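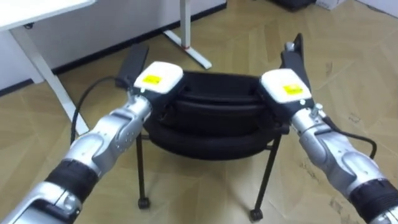

The Long Wait at the Pickup Window

A working life spent on the sunny side of the pharmacy counter, and what has become of it in Trullbridge

16 Sep 2009

The stool behind the counter at Kwofie Drugs has a cushion tied to it with kitchen string. Whoever is on shift is supposed to sit on it during slow periods. The string is in excellent condition.

Trullbridge used to have seven drugstores for a town you could walk across before your ice cream melted. Now it has Kwofie on Main Street, a counter at the back of the supermarket between the greeting cards and the motor oil, and a drive-through out by the highway where you talk to a plastic speaker about your cholesterol while the car behind you listens in. All three would like to hire a pharmacist. All three have been saying so on paper signs since spring, and the sign at the supermarket has faded to the point where it seems to be seeking a harm.

I spent a good part of the summer on the customer side of these counters, first with an ear infection and then, when the ear had cleared up, with a notebook. What I wanted to know was simple enough. The schools keep turning out graduates. The big cities complain they have more applicants than jobs. So why does it take until Thursday to get a bottle of eardrops in Trullbridge?

The short answer is that a person who has spent years learning how drugs behave in the body does not always dream of explaining to a man in a fishing hat that his insurance card expired. The long answer takes in the insurance card, the fishing hat, the telephone, and a parking lot.

Start with the telephone. On the morning I was allowed to stand in the back at Kwofie (on the condition that I touched nothing, including the stool), the pharmacist on duty picked it up 41 times before lunch. She kept a tally on the back of a delivery slip, having been asked to by the owner, who suspected the phone of being the problem and wanted it in writing. A few of those calls were from doctors. One was from a woman who wished to know if the store still carried a certain hairnet. Many were from insurers, or to be exact from the music that insurers play, which at Kwofie goes on speaker so that work can continue underneath it. By eleven I could have hummed the whole piece, flute part included.

In between, she filled prescriptions. She caught two medicines that should not have been taken together, called the doctor's office, waited, got the order changed, and told the customer it would be a few more minutes. The customer sighed the way people sigh at airports. He had no idea he had just received the most valuable service in the building, and it wasn't on his receipt.

That is an odd thing about the trade. When it goes right there is nothing to look at. A surgeon gets a scar to point to. The pharmacist gets asked where the cough drops are.

Pay is part of it, though less than I expected. A starting pharmacist in Trullbridge earns a good wage by local standards, and a house there costs about what a garage does elsewhere. But the chains offer a bonus for signing, and the small stores offer a cushion on a string. The chains also offer colleagues. At Kwofie, if you want a second opinion, you call the supermarket, where the other pharmacist in town is on hold with the same flute.

Then there's Bronholm. Bronholm is 30 miles east, it has a hospital, and the hospital has a pharmacy in the basement where the doors lock and the public stays out. Every pharmacist I talked to brought up the basement sooner or later, in the tone other people use for Hawaii. Two of the last three to leave Trullbridge went there. In Bronholm they go on rounds with the doctors, and they are asked what they think, sometimes before the decision has been made. They have lunch. I heard about the lunch more than once.

The county has noticed. Its plan, which runs to 63 pages and mentions parking on a surprising number of them, proposes that pharmacists be allowed to do more: give flu shots without a separate appointment, check blood pressure, sit down with people who take a shoebox full of pills and go through the shoebox. The stores would be paid for it. The pharmacists like this idea very much and would like to know when they are supposed to do it, given the phone.

Kwofie has tried a version already. Last winter it set up a consultation corner, which was a folding screen and a small table next to the foot powders, and invited customers to come in and talk over their medicines for free. Up to a dozen a week did. Some had been cutting their pills in half for reasons of thrift, some had been doubling them for reasons of enthusiasm, and one had been faithfully taking the dog's. It went well enough that it had to stop. The pharmacist behind the screen was needed in front of it.

The latest hope is a computer system called Jillel, which is meant to deal with the insurers on its own and leave the humans free for the shoeboxes. It was put in over Labor Day weekend. On the day I visited, it had a line of people on one side of it and a technician on the other, and a sticky note on the monitor said PLEASE BE PATIENT, without saying who.

I asked the pharmacist at Kwofie whether she would choose the job again. She thought about it while counting out something small and pink, and she said yes to the medicine and yes to most of the people. She said she would want to discuss the music. Then the phone rang, and a man at the counter asked me, as I was the one standing there doing nothing, whether we had any of those hairnets left.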